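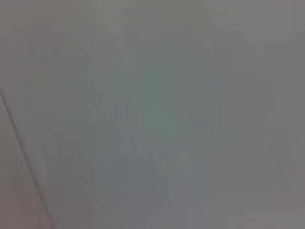 Plarnura film notes: read me first

Hello! I'm Joar Nordin and this is the folder where my film notes live. There are 487 of them at the moment, one plain text file per film, and they cover almost everything I've watched in a cinema since I moved to Cliston. Friends kept asking for the list, then friends of friends, and I got tired of sending it round by email, so now it's all in one place and you can help yourself.

I should say what sort of notes they are. I write them on the tram home, usually on my phone, and I tidy the spelling afterwards but leave the opinions alone. Some are a whole page long. Some are one grumpy line. The one for the Jinberg late show in March is just the word "sleepy" and a star rating, and I've left it in.

What's in the folder

notes — the reviews themselves, named by title, all lower case, with hyphens for spaces. Films called "The something" are filed under the something.

films.csv — one row per film. The columns are title, director, country, year, where I saw it, running time, stars and a column called "again", which means I'd happily sit through it a second time. I find I trust "again" more than the stars, to be fair. There are five-star films I never want to go near again (you know the kind, three hours of rain and a funeral) and three-star comedies I'd watch tomorrow.

seasons — 11 short pieces I wrote when one of the local cinemas ran a themed season. The Nogueira did a long run of family dramas over one winter and I went to nearly all of them, so that piece is the longest by miles and probably the best thing in here.

How I give stars

Out of five, halves allowed. I decide before I read anybody else's review and I don't go back and change it, even when I've clearly been daft. Two stars means I was bored, one star means I was cross. I've only walked out of 2 films and both have a blank in the stars column, so please treat a blank as missing and don't turn it into a zero! Somebody did that with an earlier copy and made me look far meaner than I am.

Things to watch out for

Running times come from the cinema's printed programme, and the Jinberg used to include the trailers. If a film seems a bit long in my list, check which cinema it was.

Titles are in English where the film had an English release and in the original language where it didn't. Accents are kept in the notes but stripped from the file names.

I see a lot of slow, quiet films and hardly any horror, because I'm a coward. If you wanted to work out what people in Cliston like to watch, this would be a terrible place to start — it's one person's taste, with a heavy lean towards whatever was on within walking distance of the tram.

Twelve of the older notes were typed up from paper notebooks and my handwriting beat me in places. I've put a question mark in square brackets wherever I had to guess.

Spoilers: yes, plenty. I talk about endings freely. If a note has "END" on its first line then it gives away the very last scene, but the lack of it doesn't promise you anything.

Using it

Copy it, sort it, argue with it, print bits out for your film club. I'd like my name kept on the notes if you quote them. Please don't put my stars on a poster.

If you spot a wrong year or a director's name spelt badly, send me a line with the title and the fix and I'll change it. I won't change a rating, however nicely you ask.

Last tidied on Friday, October 26, 2018. New notes get added in batches, normally when I've got a free Sunday and the kettle's on.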